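Yellow tape, black panels, blue shelves

quick one tonight, I have to be up early and my feet hurt. but I said I'd write up the sorting corner once it was done and it's mostly done so.

For anyone new: I do parts prep in a small shop out past Fodham. Molded plastic panels come in, get looked at, get put on a spot on the floor, get picked up again by whoever needs them. That's the whole job on a slow day. On a fast day it's the same but with more walking.

The problem was the floor. Always the floor. We had panels leaning on the wall, leaning on the shelf legs, leaning on each other, and black plastic on a gray floor, you just don't see it until you kick it. I kicked one the second week of last May and I have kicked plenty since. They slide too. Lean one a bit too straight and down it goes, and it takes its neighbor along.

So, tape. Yellow floor tape. I know, very exciting. But I had put it off for months thinking it had to be done properly, with a chalk line and a plan on paper. Did it on my knees with a roll of Hemari tape and a utility knife in one afternoon. The lines are not perfect. One strip came out fatter and brighter than the others, different roll, ran out halfway. I was going to redo it and then didn't. Works the same.

Things I learned about tape on that kind of floor, in no order:

Sweep twice. Then wipe. The speckled finish hides the grit, you think its clean and it isn't.

Don't stretch it. Stretched tape creeps back and the ends curl up, and then a broom catches the curl and you're done.

Press it with something hard. I used the back of a spoon from the break room. Washed it. Mostly.

Cut the corners square, leave a little gap if you have to. Overlapping corners look nice for a day.

First shape I did was 48 inches on the long side and that was too much, people put two panels in it, then three, then a coffee. Pulled it up and went to a smaller one. One spot, one panel. If there's room for a second thing there WILL be a second thing.

Then the shelving. This is the blue metal kind with the perforated posts, so you can move the boards up and down, which I did 19 times if you believe my shoulder. The top one I left alone. The one under it I wanted tall enough for a bin to sit there and still get your hand in over the edge without scraping your knuckles on the board above. Went up one hole, too tight. Two holes, fine, but then the next shelf down got too low for the white trays in a stack. So everything moved. And then I had it right, and found a clip left over in my pocket. Never found where it goes. It's holding so far, I check it more than I should.

White trays get stacked, small stuff. Blue bins get whatever needs an open top. I had a big color code worked out (long evening, pot of tea, colored pencils) and what survived is: blue you can reach into, white you stack. Good enough. The labels are coming. I have a sheet of 21 from the Tadura label maker and the first few are crooked already so I'm doing those over.

About the panels themselves because somebody asked in the comments last time. They're the long black ones with all the cutouts. Lots of openings, rounded ones, in columns, and a boxy raised bit in the middle. The raised bit is why you can't stack them flat. I tried! With cardboard between, with foam between, with an old Benmoussa catalog between. They rock. And the top one always ends up on the floor, see above re: kicking. So they go one at a time, on the spot, and the next one waits its turn.

Carrying them: keep it upright and hold it low by the side, fingers behind, and not through one of the cutouts. It's tempting, they look like handles. They aren't handles. The edges are thin and after six of them you have a groove in your finger, ask me how I know. Gloves help, the thin kind, the thick ones slip.

And look THROUGH it before you set it down, against something bright. The blue shelf is good for this. If an opening has a bit of leftover plastic in it you see it right away with color behind, and against the gray floor you'd miss it. Best trick I've got and I found it by accident, standing there trying to remember where I'd put the knife.

Still to do: labels, obviously. Bottom shelf, which is a mess of whatever bins were left over. A hook for the broom. Maybe redo that one fat strip of tape, maybe not.

ok pictures, then bed.
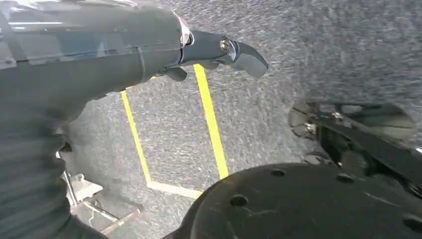

Tape first, then a panel next to the blue shelves.

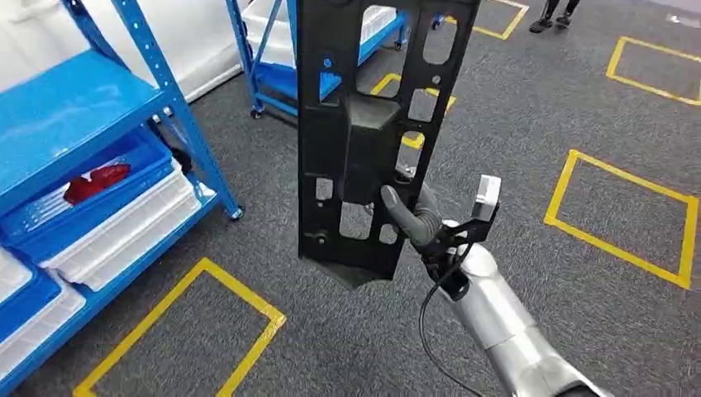
Page last changed: 2025-05-05

Oh and one more thing on the tape, I forgot. If you have to pull it up, pull slow and low, almost flat to the floor. Comes up in one piece. Pull it straight up and it tears and you get to scrape, I scraped for most of a lunch break. Next post is the labels, or the hook, whichever I get to.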